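Clubs > Robotics > Interviews
2 min read

Paweena Siriwan has coached the Burnilgate robotics club for 3 years and still drinks tea. "I don't even like coffee," she says. "The students voted. I lost."

The project is called Jarum: two arms, one pour-over, no human hands. The rules of the June contest allow 50 minutes per team, "which is generous for a cup of coffee and tight for us." Her students have logged 2,806 practice runs, each with its own line in a spreadsheet and a column headed Blame.

What goes in the column? "Mostly the grinder. It can't defend itself."

The hard part, she says, is getting the left arm and the right arm to agree on whose turn it is. "I have the same problem with the ninth graders." 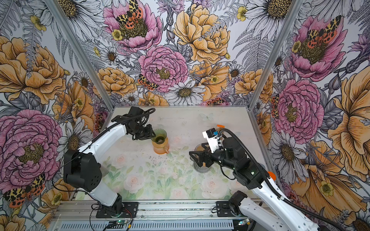

Eduardo Baluyot thinks the club should have picked tea, and says one arm could have handled that by Thanksgiving. Siriwan has heard this before. "He's welcome to start a tea team," she says. "We meet at four."

14 shares | 3 comments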